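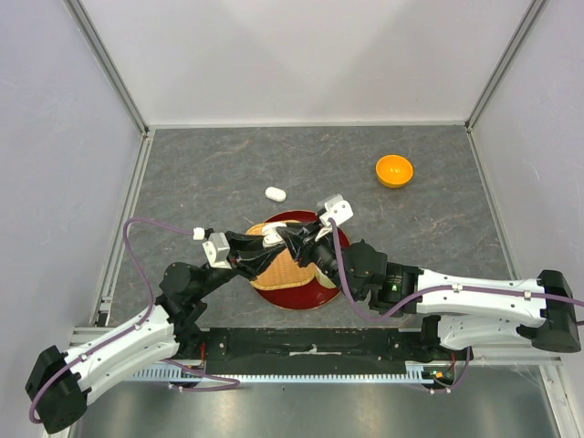

Session 6: Reading outcome studies on knee bracing

Handout, Oct 20, 2025. Bring the Baluyot paper.

The claim: an unloader brace reduces pain in medial knee osteoarthritis. Be careful with "reduces." Baluyot enrolled 300 patients and reports on 220 of them at one year. The missing 80 get a single sentence in the results. People who stop wearing a brace often do so when it hurts or slips, so a completers-only average will flatter the device.

Check the outcome next. Pain was scored on a 100-point scale, and the groups differed by four points. With enough patients that can reach p < 0.05, and your patient may still not feel it.

Then compare Lutia, the registry study. It has almost 2,000 knees and no control group. Size does not fix that - patients tend to enroll when their pain is at its worst, and many would have drifted back anyway.

For discussion:
- What would you have to assume about the dropouts to erase the effect?
- Is self-reported wear time worth anything?
- Why does the abstract leave out the patients over 60?

Written answers go to Amado Tiongson, one page at most.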